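# "Ask me again when it drops one"

Hugo Iglesias has packed orders at the Trinstead warehouse long enough to have seen two conveyor systems arrive and one leave. When management announced in March that Carretero would be putting robot arms on the small-parts line, he went to the meeting and took notes.

"They said 3,000 picks a shift," he says. "I asked, picks of what? They said items. I asked which items, and they moved on to the next slide."

So far the arms exist for his crew mostly on a monitor in the break room, where Carretero shows its simulations. Iglesias has watched plenty of them. Small cubes sit on top of bigger shapes, everything is a bright color, and the table is bare apart from that.

"It's very clean," he says. "My table has tape on it, and a torn carton, and somebody's coffee. I'd like to see it try my table." 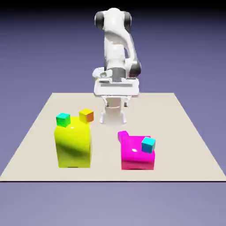 Rhea Padilla thinks he is being unfair, and that a simulation is the cheap place to get things wrong. Her view is that 500 failed grasps on a computer cost the warehouse nothing, while one crushed order on the line costs a customer.

Iglesias grants her that much. What bothers him is the talk about jobs. The company's word is "reassigned." He has asked three times what the new work will be and has been told it involves watching screens and clearing faults.

"So I stand there until the machine gets stuck, then I do what I was doing before, only in a hurry – and for the same pay. They call that a step up."

He has also heard about the Clendska site, where the count he was given was 275 stoppages in the first month. Management has told him the number lacks context. He agrees, and says he would be glad to read the context if they'd print it.

Would anything change his mind? He thinks it over. "Let us pick the test items. Bagged screws, shrink wrap, the floppy boxes. Run it on a Monday, when everything's late. Then we'll talk about reassigning people."

The trial is due to start on line two. He has put his name down for the first shift.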